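Home Threads Saved Log in
Search Fornska
6 min read

Spent the afternoon at Kirnik asking myself one thing: can a machine do my laundry yet? Still going back and forth!
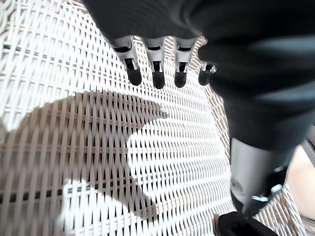 Fingertips over the wicker.

Plates I'd trust it with (plates keep their shape). Cloth flops everywhere.
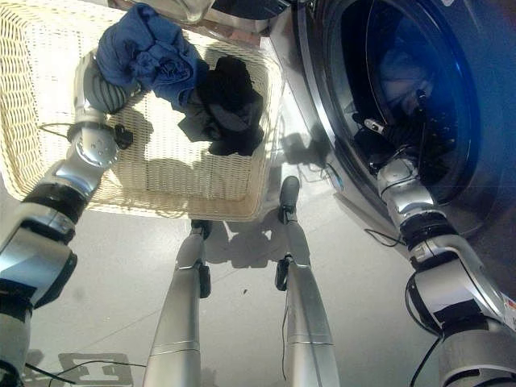 Laundry is a long string of tiny decisions, and I'd take slow over careless any day. But one arm holding up the blue thing while the other's in the drum with the dark stuff? More than I manage before coffee.

Knits are my big worry. I've ruined plenty myself. 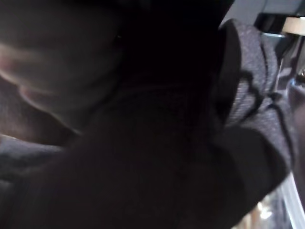

Gray knit, up close.

My bet is I'm doing my own wash for another 12 years, folding included.

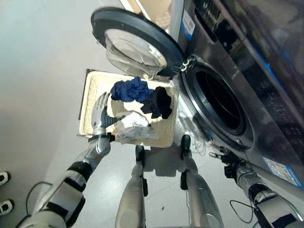 A reader replied that 12 is way too long, and she'd happily buy one that only loads and takes all night about it. Okay, same!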